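Juvurcombe students take robot arm project into a second year

June

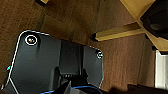
Students at Juvurcombe College will carry on with their robot arm project for a second year, the college confirmed this month. The project, called Naltoto, is run by the after-school robotics club and teaches members to program an arm and gripper for simple household jobs. Work takes place in an ordinary furnished room, with brown carpet and pale wooden furniture around the black gripper, so that the students have to plan movements near table legs and other obstacles. The club has 36 members aged 14 to 18.

Over the past year the students logged 1127 practice runs. Each run is recorded, checked by a second student and given a short written note. The notes are used to decide what the group works on next. Members write their own control code and take turns at the stop button.

The second year will be paid for by a grant of £1810 from Akolgo, a local engineering firm, which will cover spare parts and travel. The club plans to enter the Rokton Challenge, a regional contest for school and college teams, in the arm and gripper class.

Meetings start at 4pm in the technology block and are open to all students at the college. No experience of programming is needed. New members should sign up at the college office before the end of term.

ENDS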